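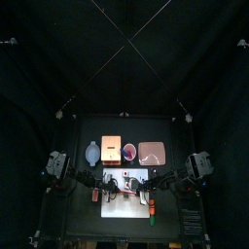 A bowl, a box, a cup and a tray along the far side of the table, with the wiring board in front.

I teach a Friday evening class in basic wiring, and I think most people set up their tables wrong. They spread everything out and work in whatever gap is left. The board should go in the middle first. Containers belong in one row behind it, where a hand can reach them without crossing the wires.

Anoma Kanagaratnam, who taught me, wanted lidded drawers for everything. I disagree. Drawers hide parts, and I once lost 25 minutes to a missing clip. Open dishes in different colors cost little and are easy to remember. A plain dark tabletop helps too. Small parts show up on it.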